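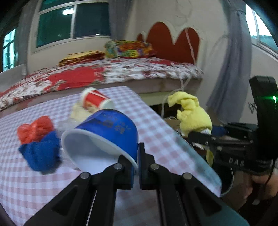
The Second Line of the Ballot: Party Lists and Women Candidates in Two Town Councils
Speaker notes, Snežana Shehu
Friday session, second paper

Start slowly. Thank Ashok Rajput for the invitation and for reading the first draft. Mention that the interviews were done together with Dayana Beltrán, who can't be here and who should receive the difficult questions by e-mail.

Opening. I want to talk about a small rule. In Jarkthorpe and in Driltlow, each party that presents a list for the town council must now alternate women and men from the first name to the last. The rule doesn't say who must be first. Everything I will show today comes from this silence in the text.

Explain the word "list" for those who work on single-member districts. The voter chooses a party, the party receives seats, and the seats go down the list in order. In a small council most parties win one seat. So the first name is elected and the second name is not. PAUSE here, people need a moment for the arithmetic.

Material. We collected 52 lists from the last elections before the rule and the first elections after it, both towns together. We also made 66 interviews with candidates, former candidates and people who wrote the lists. I say "people who wrote the lists" because in Driltlow this was often done at somebody's home, and there was no office with a name. Don't go into the sampling unless asked. It is in the handout.

First finding. After the rule, the share of women among all candidates went up in every party. The share among those elected went up in Jarkthorpe and stayed nearly flat in Driltlow. Same rule, same voting method, similar size of council. Murray Merrick will probably say that Driltlow simply has more small parties. He is partly right and I should say so before he does.

Second finding, and take more time for it. In Jarkthorpe the largest party had a women's section with its own money since long before the rule. The section could ask for the first place and be refused, and then make trouble. In Driltlow the women we interviewed were asked to join the list in the last days, often by telephone. One told us she was called at 9 in the evening and asked only for her date of birth and a signature. Read the quotation in full: "I was the second line. I thought it was an honor and I went to buy shoes."

(If they laugh, wait. Then say that she ran again, for another party, in the first place.)

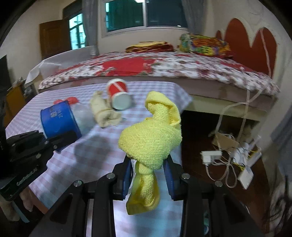
Notes - page 4

Religion. Many readers of the draft expected this to be the main story. It is not the strongest factor in our data, but I don't want to throw it away. The parish association in Driltlow never spoke against the rule. Its newsletter supported "mothers in public life" and printed interviews with three women candidates. All the questions were about family. Isauro Ocampo has written me that the same kind of support appears in his own material, and he calls it a warm limit. I like the term but I have not decided to use it.

What about resignations? In Driltlow two women who were elected first gave up the seat within some months, and the next man on the list came in. We can't prove that this was agreed before. Be careful with the voice here. One of the two explained to us that her father was ill, and I believe her.

Objection from Halliday, in his review of the project report: alternation is only a transition and results need more than one election. I agree about the time. I disagree that waiting is a method. If short of time, skip this paragraph and go to the proposal.

Proposal. A party with lists in several districts should have women in first place on half of them. Jarkthorpe has districts, Driltlow has none, so there it would have to work between one election and the next. This part is still rough - ask the room for cases where it was tried.

Last slide is the Truserance archive, where the interview summaries will be open from April. The full recordings stay closed, as we promised to the candidates.

Questions. Repeat each one into the microphone before answering.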